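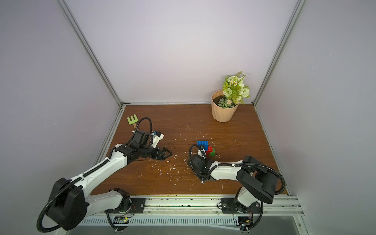
Sharing a brick task between two arms
Project report, Mariama Ametepe

The aim was to find out whether two arms working from one table-top rail do better when a single policy controls both, or when each arm has its own. I called the joint policy Skullix and the separate pair Nuvel. Both were trained on the same 84 demonstrations, recorded by hand in July.

The task uses plastic building bricks in several colours. A trial counts as a success if the bricks end up joined and neither arm has touched the other.
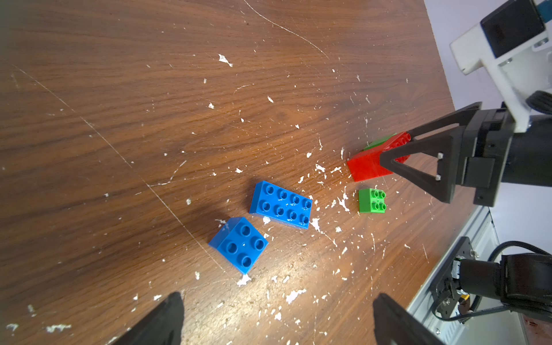 Red bricks caused the most trouble in training. The policies tended to close the jaws too early on them – before the fingers were level with the sides – so I recorded the approach more slowly in the later demonstrations and left the rest of the method alone.

Skullix completed 66 per cent of its trials. Nuvel did worse, mainly when both arms went for the same brick. The two arms collided 3 times under Nuvel and never under Skullix.

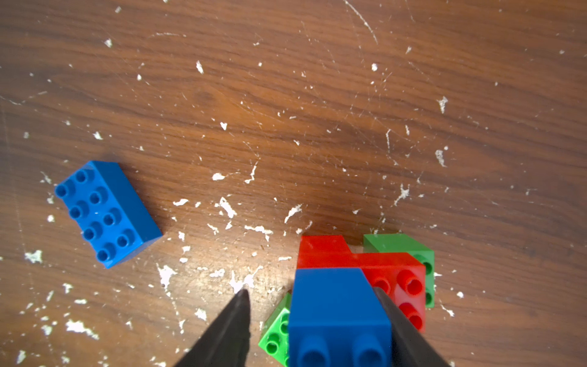 Asante asked whether the gap came from the policies at all, as Nuvel had 2 networks to train and the same amount of data to do it with. It is a fair point and the results can't rule it out. A second run with more demonstrations for Nuvel would settle it, but there was no time left on the rig.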